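I should have known better than to open up Dad's old computer on a Monday night. But Chi-keung Ng had offered me $230 for the parts, sight unseen, and I'd already spent the money in my head – mostly on the train to Ernen.

So off came the side panel, and there I was with my flashlight in my teeth, following cables down to the drive bay and cursing whoever had tied them up. Dad, obviously. Dad tied up everything! 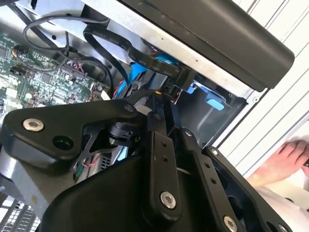 The drive was what I wanted. He'd kept his letters on it, all 2,541 of them if you believed Mom, and most were to a woman in Desberg I had never met.

I got two screws out and stopped. Then I called Chi-keung and told him the price had gone up.

"To what?" he said.

I said I'd let him know in the morning.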